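**Zulik** is a student robotics competition in tabletop manipulation, held once a year at Kustumthorpe. Teams of secondary school and first-year college students program a robot arm to move household items and imitation food into, out of, and between containers. It is organized by the Brakuso teaching workshop, which also writes the rules and maintains the scoring software. The name refers both to the competition and to the preparatory course that precedes it.

## History

Zulik grew out of an evening class in robot programming taught at Brakuso by Smaranda Sârbu. The class originally ended with a written report. Sârbu replaced the report with a timed trial in which each group ran its program on the same arm, and the trial was opened to outside schools two years later. Early editions used colored blocks. Blocks were dropped from the rules when most entries began to solve the task with fixed coordinates and no sensing.

The current rulebook was adopted on Wednesday, June 19, 2024, and first applied to the July final of that year. It merged the junior and senior divisions and introduced the container round.

## Format

A team has 2 operators and any number of programmers. Only the operators may stand at the station during a run. Each team submits a set of recorded demonstrations, a control program, and a short logbook describing changes made between trials.

The competition has a qualifying stage and a final. Qualifying runs are carried out at the team's own school and submitted as recordings with joint logs. The final is run on stations supplied by the organizer, and teams may load their own software but may not alter the arm, the fingers, or the table.

### Scoring

A perfect score is 1,000 points per round. Points are given for completed placements and deducted for dropped items, contact with the table surface, and any operator stop. A run that ends with a container tipped over scores zero for that round. The highest combined total recorded under the 2024 rules is 2,447 out of a possible 3,000, reached by the Tsikata team in the July final.

## Rounds

The final consists of three rounds:

- **Single item.** One object is picked up and set down inside a marked area.
- **Sorting.** Several objects are divided between containers according to a card drawn before the run.
- **Container.** The container itself is gripped and moved, and an item is then placed in it.

The container round is generally considered the most difficult. Woven baskets flex when held by one wall, and the opposite end may lag behind or drag on the table. The weave also gives an uneven contact surface, so the force reading at the fingers varies with the point of grip. Most teams approach from a short side, with one finger inside the wall.

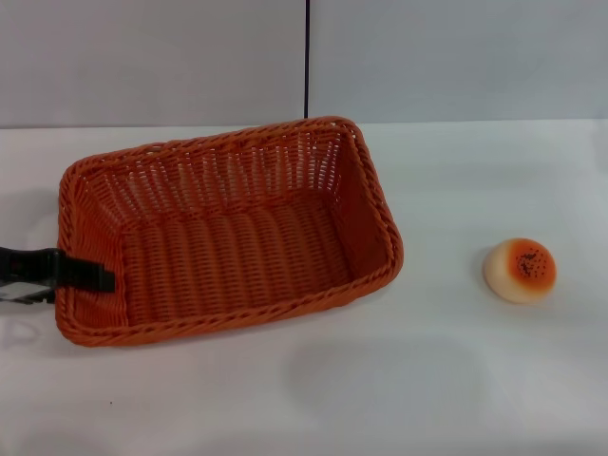 Gripping near the middle of the wall reduces rotation during the move. A grip closer to a corner is stiffer but tends to turn the basket, and the program must then correct its estimate of where the opening lies before placing the item. The rules allow one regrip without penalty.

Toy bread rolls are among the permitted items for this round. Their domed tops leave a limited area for a secure grip, and teams commonly lower the approach height so that the fingers close on the sides.

## Preparatory course

The course covers arm kinematics, camera calibration, teleoperation, and training a policy from demonstrations. Students begin by driving the arm by hand and keep a record of failed attempts, which is graded together with the final program. Schools without an arm can book station time at Brakuso during term.

## See also

- Imitation learning
- Robot end effector
- Educational robotics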